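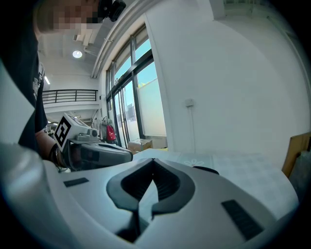 Foluder 2 Action Camera Review: Small Price, Small Returns

Foluder says its new pocket camera "replaces your camcorder." I used one for most of April and my camcorder is still in the bag. Daylight footage is sharp enough, but the colors lean green and the autofocus hunts every time you pan. The 20x zoom is digital, so treat that number as decoration.

Battery life is the bigger gripe. Foluder promises a full afternoon – I never got close with the screen on. The menus are slow too, and the phone app logged me out twice during one shoot.
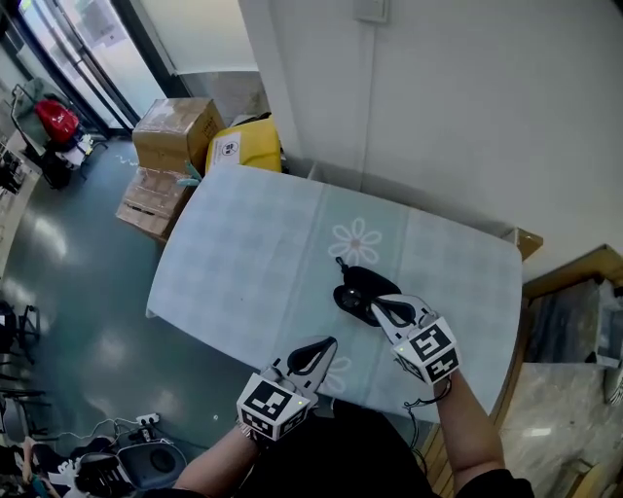

A black item on the flowered tablecloth.

At $235 it costs less than the Brirkalano, which has real stabilization and a mic jack. I'd pay the difference. If you already own last year's Foluder, keep it.

Reviewed by Cadi Bowen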